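## 3. Setting Up the Tide Pool Survey Logger

Read this section before your first visit to the shore. The Trukora logger is shipped with a flat battery and no site list, so it can't be used straight from the box.

### 3.1 Before you leave

1. Charge the logger until the side light stays green. A full charge takes 3 hours.
2. Turn the logger on and open **Sites**. Select your stretch of shore. If you are surveying at Gondmont, choose the north or south list, as they use different quadrat numbers.
3. Enter your observer name the same way every time. "V. Kuusisto" and "Vilja Kuusisto" are stored as two people.
4. Set the clock to local time. Turn off automatic daylight saving.
5. Press the rubber cover over the charging port until it clicks on both sides.

> **Caution:** The logger is splash-proof only. Do not put it down in a pool or rinse it under a tap.

### 3.2 Recording a quadrat

1. Lay the quadrat flat on the rock. Move loose weed aside by hand but don't pull attached weed.
2. Wait 2 minutes for crabs and blennies to settle.
3. Press **New** and enter the quadrat number.
4. Record anemones, limpets and whelks as counts. Record barnacles and weed as percent cover.
5. Turn over small stones one at a time, check underneath, and put each one back the same way up.
6. Press **Save**. The logger beeps twice.

Leave a field blank if you did not look for that species. Enter zero only if you looked and found none.

> **Note:** The species list holds 242 entries. Type the first three letters to jump to a name. Brittle stars are listed under B, not S.

### 3.3 Sending your records

1. Dry the logger with a soft cloth and open the port cover.
2. Connect the cable and start the Fullumine desktop program.
3. Click **Import**. Records with a missing quadrat number show in red – fix these before going on.
4. Click **Send**. Keep the records on the logger for 14 days in case they need to be sent again.

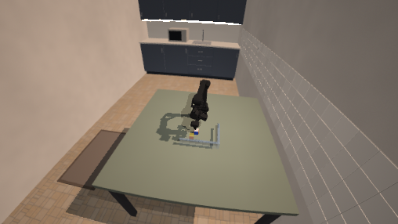 ### 3.4 If something goes wrong

- **No beep on Save:** the sound is off, or the memory is full. Check **Settings > Storage**.
- **Screen does not respond:** wipe salt off the glass and hold the power button for 3 seconds.
- **Wrong site chosen:** don't delete the records. Send them as they are and email Umesh Jaiswal with the date and the correct site.

Species queries go to Iida Lappalainen. Include a picture with a ruler in it if you have one.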